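2 min read

24 March 2023

Day 12 of no sugar in my coffee, and I'm still waiting for the clear head and the deep sleep. Obinna Olatunji swears by it. Obinna also swore by the Sukeck magnesium drops last October, and those cost me 24 dollars and did nothing I could detect.

I looked up the study he sent. It followed about 400 people and asked them how they felt. Well, I could ask myself how I feel for free. I feel like I want sugar in my coffee.

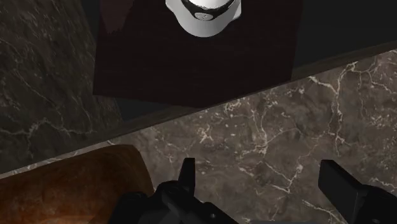 Brown marble with pale veins.

The afternoon slump came at the usual time. I had toast, which the Wanar plan says doesn't count as sugar, though the bread has it right there on the label. Who checks these things? The plan also wants me to drink a glass of warm water before I get out of bed. How does it get there?

I did lose a pound, according to the scale. The same scale had me three pounds heavier on Tile Street's uneven bathroom floor than in the hall, so I'm not writing to anyone about it. 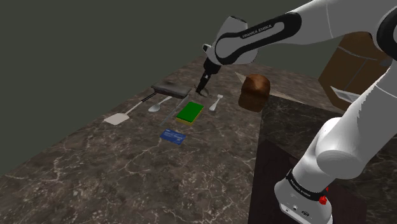 Dark countertop, gray-green behind.

Obinna called after dinner to ask if I'd noticed my skin. I said I had noticed it was still on. He says the real change comes after the first month. It was two weeks when he talked me into this.

Coffee tomorrow, black again. Then we'll see.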